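工作记录 第三工位(夹爪取放单元)
日期:2018年6月30日
记录人:Chae-won Ok
参与人员:Hok-lam Lo、Rostyslav Vasylenko
抄送:Mal-soon Kwak、Dae-han Son
地点:Closemcombe 实验楼,取放单元工位

一、缘由

本单元自四月完成上一次全面校验以来,一直按 Brorside 项目的计划运行小件取放程序。近两周运行日志显示,夹爪在敞口盒内取件时偶有闭合位置偏差报警,集中出现在靠近盒口右侧的取件点;盒外台面上的取件点未见同类报警。Hok-lam Lo 于上周提出停机检查申请,经 Mal-soon Kwak 批准,今日上午执行。本记录供本组存档,并供后续接手该工位的同事参考。

二、停机与隔离

停机前由 Hok-lam Lo 确认当前程序已执行完毕,机械臂回到待机位,夹爪处于张开状态。随后依次执行:控制柜切换至手动模式,示教器钥匙由本人保管;断开夹爪供电;在控制柜面板悬挂检修牌。断电后等待3分钟,再接触夹爪本体。

台面物品未作移动。此次检查的目的之一是确认报警是否与盒体姿态有关,因此盒体、盒内物件及台面织物均保持停机时的状态,待腕部相机记录完毕后再行整理。请各位同事今后遇到同类情况时照此办理,先记录,后整理。上次 Yeo 批次调试时有人先行摆正了盒体,致使后面的分析缺少依据,那一次的结论至今仍标注为“待定”。

三、机械部分检查

1. 手指与掌板

掌板螺钉逐一复紧,未发现滑牙。两侧手指根部以手扳动检查,左侧无可感间隙,右侧在张开方向有轻微松动。Rostyslav Vasylenko 拆下右侧手指根部的螺栓,清理螺纹及沉孔内的积灰,重新涂抹低强度螺纹胶后装回,按本单元维护卡规定的扭矩拧紧。复查后松动消失。

需要说明,此处松动量很小,单独看未必足以触发报警。但手指较长,根部的间隙传到指尖会被放大,在盒口附近取件时又有侧向受力的可能,故仍将其列为主要原因之一。

2. 指尖衬垫

绿色指尖衬垫为四月校验时更换,编号批次见备件登记簿。右侧衬垫内面有擦痕,下缘轻微起翘,左侧状况良好。考虑到两侧衬垫厚度一致对闭合位置的影响,决定成对更换,未采用只换一侧的做法。旧衬垫已装袋,标注工位号后交 Hok-lam Lo 保存,暂不丢弃,待 Dae-han Son 看过后再决定是否向 Zurnon 反馈粘接问题。

更换步骤与维护卡一致,补充两点:其一,撕除旧衬垫后残胶须用无尘布蘸异丙醇擦净,并等待完全挥发,不得用刀片刮除,以免损伤指面;其二,新衬垫贴合后应以夹爪低力闭合保压,保压期间不得触发回零动作。后一点维护卡中没有写明,建议在下次修订时加入。

3. 线缆

检查夹爪与腕部之间的线缆走向及固定。靠近腕关节处的一处扎带偏紧,机械臂转至大角度时线缆有被拉直的趋势,已剪除并重新固定,留出余量。台面上的黑色线缆与机械臂动作范围较近,目前没有刮碰痕迹,但长期如此布置并不妥当。Rostyslav Vasylenko 建议在台面边缘加装线槽,所需材料已列入采购清单。

四、取件位置核对
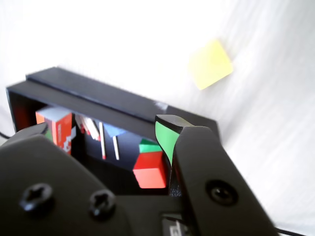

恢复供电后,在手动模式下以低速将夹爪移至盒口各示教点,逐点与程序中的坐标比较。核对时由本人操作示教器,Hok-lam Lo 站在急停按钮一侧观察,Rostyslav Vasylenko 读取控制器数值并记录。

结果如下:

示教点70(红色方块取件点):指尖到位后与取件对象的横向余量不足,手指外侧距盒口边沿偏近。盒体相对台面基准有偏转,而程序仍按盒体摆正时的姿态计算进入方向。夹爪若按原方向进入,存在一侧手指先行接触物件的可能。

示教点91(绿色积木取件点):高度方向正常,进入方向问题与上一点相同。绿色积木叠放在红色方块之上,若闭合时一侧先接触,上层物件容易被推动,闭合位置随之偏离设定值。这与日志中报警出现的位置相符。

其余示教点:偏差在允许范围之内,未作修改。

综合以上情况,初步判断报警由两个因素叠加造成:右侧手指根部松动,以及盒体姿态与程序基准不一致。两者各自占多大比重,目前的数据不足以区分。Rostyslav Vasylenko 倾向于认为盒体姿态影响更大,本人则认为衬垫起翘也不应忽略。此处将两种意见一并记录,留待后续运行数据验证。

五、程序与参数调整

1. 在取件流程前增加一步盒体姿态确认。由腕部相机在固定观察位取图,计算盒口边沿与台面基准的夹角,超出设定值时暂停并提示操作人员,不再直接进入取件。本次仅实现暂停与提示,自动修正进入方向的功能由 Dae-han Son 负责评估,暂不上线。

2. 示教点70与示教点91的接近路径改为先到盒口前方的过渡点,再沿盒体进深方向低速进入。过渡点命名沿用 Brorside 项目的规则,已写入点位表。

3. 夹爪闭合力维持原值。Hok-lam Lo 曾提出适当降低闭合力以减少推移,讨论后认为在机械原因未完全排除之前不宜同时改动过多参数,否则后续无法判断哪一项起了作用。

4. 修改前的程序已备份至本组服务器,文件名中注明“检修前”。如需回退,请先通知本人或 Mal-soon Kwak,不要自行覆盖。

六、恢复运行与试验

更换衬垫、调整程序后执行夹爪回零,行程自检通过。随后在手动低速下完整执行一遍取件流程,确认过渡点处手指与盒体各部分均无干涉,再切换至自动模式,以降速方式连续运行280个循环。

运行期间闭合位置偏差报警未再出现。姿态确认步骤触发过暂停,现场查看为台面织物起皱引起盒体轻微移位,重新摆放后继续运行。这说明织物表面作为盒体的承托面并不稳定,盒体在取件受力后可能逐渐偏转。是否与停机前盒体的偏转属于同一原因,尚不能确定,日志中没有盒体姿态的历史数据可供比较。

需要注意的是,降速运行的结果不能直接代表正常速度下的表现。恢复全速之前,应按维护规程再做一次验证。

七、遗留事项

(一)台面织物的固定方式。可选方案为四周压条或在织物下加防滑垫,由 Hok-lam Lo 各试一种并记录效果。试验期间不得改变相机曝光参数,以免影响姿态计算。

(二)盒体内部光线较暗,姿态确认目前只使用盒口边沿,对盒内物件位置不作判断。若今后需要识别盒内深处的物件,应另行考虑补光。Mal-soon Kwak 要求先提交书面方案,再进行现场改动。

(三)维护卡修订。内容包括衬垫保压要求、手指根部螺栓的定期复紧以及线缆余量检查,由本人起草,Rostyslav Vasylenko 复核。

(四)旧衬垫粘接问题待 Dae-han Son 检查后回复。在得到结论之前,备件库中同批次衬垫可以继续使用,但每次班前点检应增加目视检查下缘一项。

(五)台面线槽到货后安装,安装前须重新确认机械臂动作范围。

八、交接

检修牌已撤除,示教器钥匙归还钥匙柜,登记完毕。工位现处于自动模式降速状态,速度上限已在控制器中锁定,解除锁定须由 Mal-soon Kwak 签字。接班人员如遇姿态确认暂停,应先保存当前图像和控制器数值,再进入围栏摆正盒体,并在运行日志备注栏写明处理经过。

补记:下午整理工具时发现扭矩扳手的校准标签已模糊,无法辨认有效日期。扳手已送计量室核对,核对结果出来后补登于此。若核对不合格,右侧手指根部螺栓及掌板螺钉须重新拧紧一次。

记录:Chae-won Ok
复核:Rostyslav Vasylenko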